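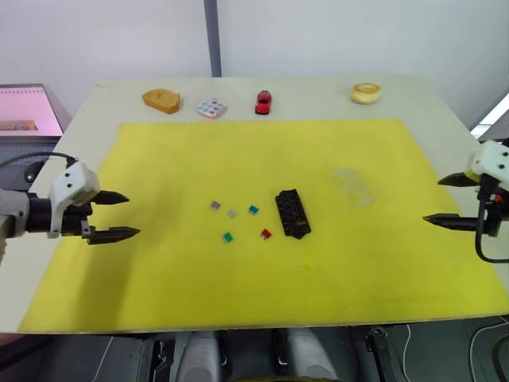

A written standard for a two-arm workstation has to begin with the state of the table before either arm is powered. For most of this spring our group worked without one, and each operator arranged the station according to personal habit. The rule we adopted in June is short. The yellow mat is the work area, and only the pieces needed for the current task may lie on it. Anything else that remains at the station goes on the bare strip along the back edge, in a single row, where neither gripper has to travel. The toy car and the little container with the colored dots are kept there under this rule, and so is the ring-shaped pastry. The small squares and the slotted black holder belong on the mat. An operator who wishes to move an item from one zone to the other must stop both arms first and record the change.

I was asked to draft the full set of rules together with Hwa-young So, and this post explains the reasoning for readers at our other site, Amadora, who will begin using the same document shortly. Comments received before that time will be considered for the second version.

Section 1 of the rules concerns reach. When two arms work toward the same point, the shared space between them is the part of the station where contact is most likely. We therefore require that one arm be named as the lead for every task. The lead arm may enter the shared space freely. The other arm may enter only when the task sheet calls for it, and at the reduced speed setting. For handovers, both arms use the reduced setting, and the receiving gripper must be open before it crosses the center line.

Section 2 concerns small parts. A piece the size of a fingertip is easily lost under a finger or pushed against a neighboring piece, and operators tend to correct such errors by reaching in by hand. This is prohibited while the arms are enabled. The correct procedure is to pause, confirm on the screen that motion is disabled, adjust the piece, step back behind the line, and resume. The run is then marked as assisted. We received several objections to the last requirement, on the grounds that it makes the results look worse. The results should show what took place, and the requirement stands.
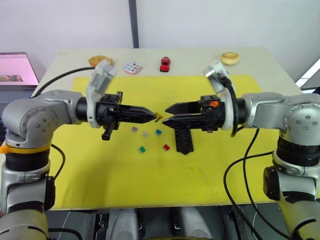 Pieces must also be spaced so that a gripper can close on one without touching another. We considered a fixed distance and decided against it, as fingers of different shapes need different clearances. The rule now states that the operator shall check the clearance with the gripper fitted that day, and shall repeat the check after any change of fingers.

Section 3 concerns cables, and it is the section that changed most between drafts. Bernd Rieger reviewed the first version and pointed out that we had written a full page on emergency stops and a single line on cables, although loose cables had interrupted far more sessions. The revised text requires that every cable at the wrist have enough slack for the full range of the joint. The operator moves each arm slowly through its range at the start of the day and watches the cables throughout. A cable that catches or pulls tight ends the check, and the station is not used until it has been rerouted.

Section 4 covers records. Each run receives an entry with the task name, the lead arm, the gripper type, and the outcome, using one of three words: complete, assisted, or stopped. Over 2000 runs were logged under the old system, and a large share of them cannot be compared with one another because the outcome was written in free text. We reviewed 1000 of these entries by hand and found 19 different phrases for a dropped part. The older entries will be kept in the archive and will not be converted.

Two matters remain open. The first is lighting, which varies during the afternoon and which the present rules do not address. The second is the mat itself. Creases can tilt a very small piece, and we have not yet agreed on when a mat should be replaced. Hwa-young So favors a fixed schedule, and I favor inspection at the morning check. Until the matter is settled, operators should smooth the mat by hand before the arms are enabled and note any crease that remains.

Contact | Copyright, all rights reserved | Back to top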